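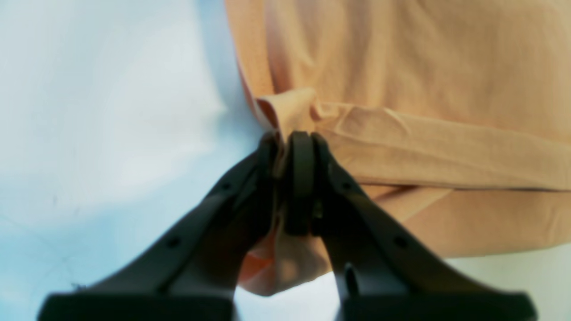 報道関係者各位
株式会社Nuron

衣類と布の畳み方を学ぶ講座「Tisora(ティソラ)」、11月より神戸のアトリエFasholaで開講
全6回、やわらかい布の扱いから引き出しへのしまい方まで

家庭用の布製品と収納用品の企画を行う株式会社Nuron(本社:神戸市、代表:ティティラヨ・チュクウ)は、洗濯のあとの衣類や布の畳み方を学ぶ講座「Tisora」を、11月より、神戸市内のアトリエFashola(ファショラ)にて開講いたします。講座は全6回で、各回の定員は9名です。参加者の受付は、当社のウェブサイトおよびアトリエの店頭にて開始しております。

講座の開講に合わせまして、19種類の畳み方を収めた冊子『Tisora 布を畳む手引き』も発売いたします。価格は1,814円(税込)です。講座に申し込まれた方には、初回の教室で一冊ずつお渡しします。冊子だけをお求めになることもできます。

開講の背景

当社は、これまで主にシーツ、枕カバー、台所用の布巾などを企画してまいりました。お客様から届くお便りには、生地や色についてのご感想のほかに、畳み方についてのご質問が多く含まれております。「きれいに畳んだつもりですが、引き出しに入れると形が崩れます」「薄い布は、二つに折るあいだにもう反対側がずれています」というようなお声です。

以前は、製品の箱に小さな説明の紙を入れて、お答えの代わりにしておりました。しかし、紙の図では布の端しか描くことができず、途中の手順を十分にお伝えすることができませんでした。線で描かれた四角い布は、いつもまっすぐで、しわがありません。ご家庭で洗濯かごから取り出した布は、そのような形をしておりません。

代表のチュクウは、この点について次のように述べております。
「畳み方の本の多くは、布がすでに平らに広がっているところから始まります。私が知りたいと思ったのは、その前の段階でした。丸まった布のどこを最初に持つか、どちらの端から広げるか。私は日本に来てから、近所の方に浴衣の畳み方を教えていただきましたが、その方は折る前の準備に一番長い時間を使っていました。講座でも、そこをゆっくり進めたいと考えております。」

教材の布について

教室の教材には、桃色、オレンジ色、ベージュ系の無地の布を中心に使用いたします。柄のある布は、折り目の位置が柄に隠れて、初めての方には見えにくい場合があります。無地で明るい色の布は、ひだの陰が見えますので、どこに余分な布が集まっているかを確かめることができます。

テーブルは白色で、角に丸みのあるものを選びました。布の端がテーブルの外に垂れたときに、角に引っかかりにくい形です。また、白い面の上では、布の輪郭がはっきり見えます。教室の準備を担当したルシマラ・キンタナは、木目のあるテーブルも試しましたが、木目の線と布のしわの線が重なり、離れた席から見えにくいと判断いたしました。

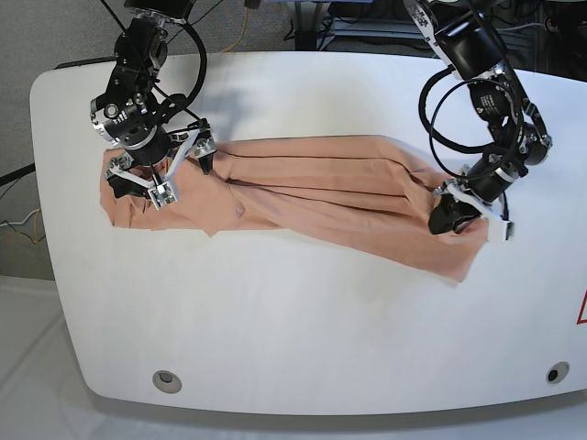

白いテーブルの上で、横に長くまとめられた桃色の布。中ほどに、布の長さに沿ったひだが並んでいます。

布を長い帯の形にまとめますと、中央の部分は比較的そろっていても、両端の形が違ってくることがあります。一方の端にはしわが集まり、もう一方の端は斜めに広がります。講座では、このような状態を失敗とは呼びません。どちらの端から直すかを考えるための、一つの段階として扱います。

全6回の内容

第1回 持つところを決める
丸まった布から、角や縫い目を見つける練習をいたします。布の中央をつまんで持ち上げる方法と、端をつまんで引き出す方法を比べます。どちらが良いかは布の厚さと大きさによりますので、薄い綿、厚いタオル地、伸びる編地をそれぞれお試しいただきます。

第2回 広げる、ならす
テーブルの上で布を広げ、手のひらで空気を外へ出します。強く引っ張りますと、伸びる生地では形が変わります。しわを完全になくすことは目的にいたしません。次に折る線のあたりだけを平らにする、という考え方を練習します。

第3回 二つに折る、三つに折る
ハンカチ、布巾、枕カバーのような四角い布を使います。角と角を合わせる順番、折り目を押さえる位置、そして三つ折りの幅の測り方を学びます。幅を測る道具には、定規のほかに、冊子の表紙を使うことができます。表紙の横幅は、当社の布巾の三つ折りに合わせて作られております。

第4回 袖のある服
長袖と半袖のシャツを畳みます。袖を身頃の上に重ねる方法と、背中側に回す方法の二つを扱います。ボタンのある服では、上から何番目のボタンを留めるかによって、襟の立ち方が変わります。ご自分のシャツを一枚お持ちください。

第5回 形の決まらないもの
ボックスシーツ、靴下、子ども用のつなぎ服など、四角になりにくいものを集めた回です。ボックスシーツについては、ご質問が特に多いため、時間の半分を使います。ゴムの入った角を隣の角に重ねていく手順を、二人一組で行い、次に一人で行います。

第6回 しまう、取り出す
畳んだものを引き出しや棚に入れ、一枚だけを取り出して、隣のものが倒れないかを確かめます。立ててしまう方法と、重ねてしまう方法の両方を試します。お住まいの引き出しの深さを測って、メモをお持ちいただくことをお願いしております。

各回は午後2時に始まります。一回だけの参加はできませんが、欠席された回の内容は、次の回の前に個別にご説明いたします。

講師の紹介

講師は、ンゴジ・タムノとカディ・パンフリーの二名が務めます。

ンゴジ・タムノは、宿泊施設のリネン室で長く働いたあと、当社に入社いたしました。大きな布を一人で畳むことを得意としており、冊子の中ではシーツと毛布の章を書きました。

「リネン室では、速さがいつも求められました。家では、速く畳む必要はあまりないと思います。途中で電話が鳴っても、そのまま置いて、あとで続けられる畳み方が便利です。冊子にも、途中で止めてよい場所に小さな丸の印をつけました。印の場所を決めるために、編集の方とかなり議論をしました。」(ンゴジ・タムノ)

カディ・パンフリーは、舞台衣装の管理の仕事を経て、現在は袖のある服と小物の章を担当しております。衣装の仕事では、同じ服を毎晩同じ形に畳んで箱に戻す必要がありました。その経験から、折り目を毎回同じ線に置く方法と、反対に、布を傷めないように少しずつずらす方法の両方を紹介いたします。

「私は、伸びる生地が今でも少し苦手です。ですから、参加する方がどこで困るかは、よく分かります。第1回では私も一緒に困る予定です。」(カディ・パンフリー)
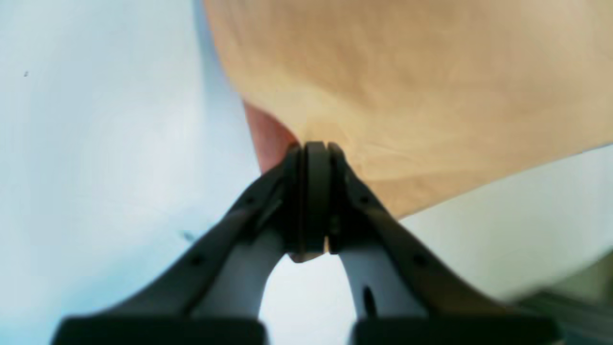

冊子『Tisora 布を畳む手引き』について

冊子は、テーブルの上に開いたまま置けるように、糸でとじてあります。片手で布を押さえながらページを見ることを考え、文字は大きめにいたしました。手順の文章は短く、一つの手順に一つの動作だけを書いております。

19種類の畳み方は、服の種類の順番ではなく、布の性質の順番に並んでおります。初めに張りのある布、次にやわらかい布、最後に伸びる布という並びです。この順番にした理由は、同じTシャツでも生地によって適した折り方が異なるためです。服の名前から探したい方のために、巻末に索引を付けました。

本文は日本語です。漢字にはふりがなを付けておりますので、お子様や、日本語を学習中の方にもお読みいただけます。当社の社員には、日本語を母語としない者が多くおります。原稿の段階で、社員が文章を声に出して読みながら布を畳み、手が止まった箇所の文章を書き直しました。「返す」と「裏返す」の違いは、特に時間をかけて整理した点です。本冊子では、上下の向きを変えることを「回す」、表と裏を変えることを「裏返す」と書き、「返す」という言葉は使用しておりません。

また、「端」「縁」「へり」の三つの言葉も、校正の途中で混ざっておりましたので、すべて「端」にそろえました。

印刷と製本は、Stodotitz(ストドティッツ)が担当いたしました。表紙には、教材の布に近い桃色の紙を使用しております。紙の色は印刷の時期により、わずかに異なることがございます。

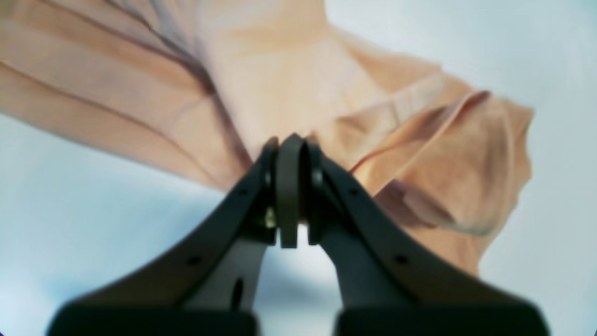
読了時間:9分

アトリエFasholaについて

アトリエFasholaは、布製品の販売と教室のための場所です。一階が店舗、二階が教室になっております。教室へは階段をご利用いただきます。階段の上り下りが難しい方は、お申し込みの際にお知らせください。一階の奥のテーブルに席をご用意いたします。

店舗では、冊子のほかに、講座の教材と同じ無地の布を販売いたします。布は端を縫ったものと、切ったままのものの二種類があります。切ったままの布は、畳む練習を重ねますと端から糸が出てまいりますが、安い価格でお求めいただけます。

アトリエの責任者であるフンミラヨ・タムノは、開講にあたり次のように述べております。
「教室の二階は、午後になると窓から光が入り、布のしわがよく見えます。片づけの上手な方にも、そうではない方にも来ていただきたいです。私の家の引き出しも、まだ途中です。講師のンゴジは私の妹ですが、姉の家の引き出しについては何も言わない約束になっています。」

参加のお申し込みについて

対象:中学生以上の方。畳み方の経験は問いません。
会場:アトリエFashola 二階教室
回数:全6回
定員:9名
開始時刻:各回とも午後2時
持ち物:第4回にシャツ一枚、第6回に引き出しの深さを書いたメモ。そのほかの布と道具は教室にございます。
申し込み方法:当社ウェブサイトの申し込みフォーム、またはアトリエFasholaの店頭

定員を超えるお申し込みがあった場合は、先に申し込まれた方を優先し、そのほかの方には次の期のご案内をお送りいたします。受講料は、申し込みフォームの最初のページに記載しております。

お申し込みのあとに参加が難しくなった場合は、初回の前日までにご連絡ください。受講料を全額お返しいたします。その際、冊子の発送をご希望の方には、冊子の代金のみをいただきます。

よくお寄せいただくご質問

開講の発表の前に、店頭でいただいたご質問のうち、いくつかをここに記載いたします。

アイロンについて
講座ではアイロンを使用いたしません。アイロンをかけた布も、かけていない布も、同じ手順で畳むことができます。冊子の中には、アイロンをかけたあと、布が冷めるまで待ってから折ることをお勧めする箇所がございます。

左利きの方について
冊子の図は、右手と左手を入れ替えてもお使いいただけるように、手の絵を描かず、布の動く方向を矢印で示しました。教室でも、左利きの方には向かい側の席をご案内し、講師の動きを鏡のように見ていただくことができます。

お子様の同伴について
教室の席は参加者のみとさせていただきます。お子様と一緒に参加できる回については、別に準備を進めており、内容が決まりましたら改めてお知らせいたします。

ご自宅の布の持ち込みについて
第4回のシャツのほかに、畳み方にお困りの布がありましたら、一点までお持ちください。各回の終わりに、講師と一緒に畳む時間を設けます。毛布や布団カバーなど大きなものの場合は、テーブルの準備がございますので、前もってお知らせいただけますと助かります。

取材について

報道関係の方には、第1回および第5回の教室をご取材いただけます。撮影をご希望の場合は、参加者の方々に前もって確認をいたしますので、早めにご連絡をお願いいたします。冊子の見本も、お送りすることができます。

株式会社Nuronについて

株式会社Nuronは、家庭用の布製品、収納用品および関連する冊子の企画と販売を行っております。直営の店舗として、神戸市内にアトリエFasholaを運営しております。

本件に関するお問い合わせ先
株式会社Nuron 広報担当 ルシマラ・キンタナ
お問い合わせは、当社ウェブサイトの「報道関係の方へ」のページよりお願いいたします。英語およびポルトガル語でのお問い合わせにも対応いたします。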